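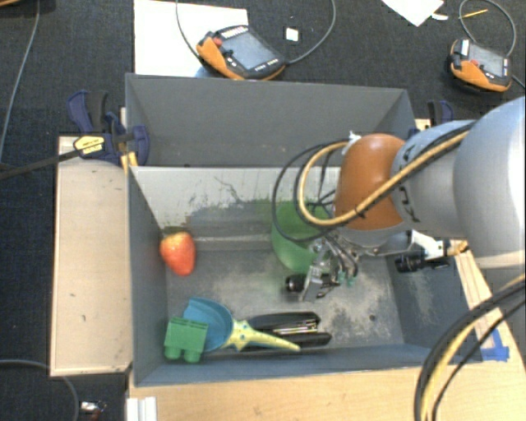
Lockwood lab compares two grippers on mixed-bin picking

Skemik has finished the first round of a gripper comparison at its Lockwood lab, running its current metal gripper against a lighter unit from Pudeck on the same arm. Each made 100 attempts at moving items from the front bin to the one behind it. The test set includes a stapler, a toy block, a strawberry and a scoop with a tapered handle.

The Skemik unit missed 3 picks. The Pudeck unit missed 40, most of them on the scoop — its fingers closed on the handle at too shallow an angle. Controller settings and cable routing were left unchanged between runs.

A second round in August will repeat the test with a new wrist camera mount.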